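Kitchen Arm Notes: Things I Wish I'd Written Down the First Time

Last updated 1 June 2019

I've been putting together a small tidy-up arm for the kitchen counter, mostly in the evenings and mostly with a mug of tea balanced somewhere it shouldn't be. A few people at the Stokville shared workshop have asked how I got it to behave, so here are my tips in no sensible order. If you're building one too, steal whatever you like!

Clamp first, code later

My first base was a scrap of shelf with two screws in it and it wobbled like a card table. Every time the arm reached out, the whole thing leaned, and then I'd spend an hour fiddling with numbers that were never the problem. Get a real clamp. Mine is a Baird, the kind with the wide rubber foot, and I put a bit of old bike tube under it so it doesn't creep. Tighten it again after five minutes, and again before you go to bed.

Start with cloth, but don't expect to enjoy it

Everybody told me to begin with blocks. I began with a thin green cloth, because that's what's usually lying on my counter. Cloth is hard! It folds when you want it flat, it hangs in front of the wrist camera and blots out half the kitchen, and if there's a frayed hem the loose threads want to go everywhere. What helped me: lift from a bunched-up bit in the middle instead of a corner, go up slowly, and stop for a couple of seconds before moving sideways so the swinging dies down. Move your nice bowls well away first. I have a blue and white one with a triangle pattern that I'm very fond of, and I would like to keep it.

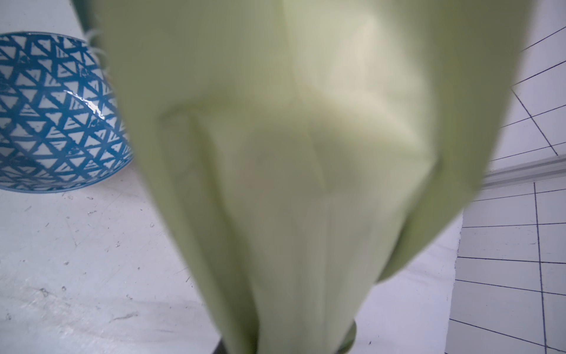 White counter, white tile, big headache

My kitchen is white on white. Pretty in daylight, awful for a camera. The grout lines do help, oddly enough, because they give it something to line up on. Shiny things are the real pain: glaze, chrome, anything glass. I hung a sheet of baking parchment over the lamp (LED only, please, nothing that gets hot) and that took a lot of the sting out of the reflections. Also wipe the counter before each session. Crumbs love to settle where the counter meets the wall, and mine once spent a whole run politely trying to pick up a speck of toast.

Snack bags make great practice

Brenda Figueroa from the workshop put me on to this one and I owe her a cake. Bags of candy and puffed snacks are light, cheap and bright, and they can take a fall. Mix up how you put them down: one flat, one leaned up in the corner, one shoved way over to the side. My regular crew is a bag of Fox's Fruits (orange, very easy to spot), a green snack bag and a yellow-green one. Come at a flat bag from above with the fingers a bit wider than you think you need. Squeeze gently and let the bag do the giving. If you hear crunching, back off. 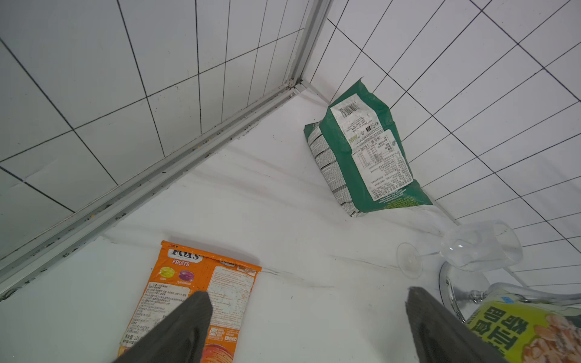 I keep the grip setting at 4 for anything in a wrapper and drop it to 2 for glass, on the dial of my Nullex controller. Your dial won't match mine, so find your own numbers and write them on masking tape right on the base, where you can't lose them.

Glass goes last

A wine glass on its side is a mean little puzzle. Go for the stem, keep everything slow, and practice with a plastic one until you're bored silly. I did around 1000 closes on plastic and junk before I let the fingers near a real stem. Fold a towel underneath if you're nervous. I was.

Odds and ends

Put the off switch where your left hand already is.

Tie the cable up along the arm with Velcro, leaving a loose loop at each joint. Zip ties pinch.

The Godholm grip pads wear smooth pretty fast. A quick rub with fine sandpaper brings them back for a while, then you'll want new ones.

Turn the faucet off all the way before you start, and check it again.

Next job is a tray for the spare fingers, which currently live in a jam jar with the good scissors.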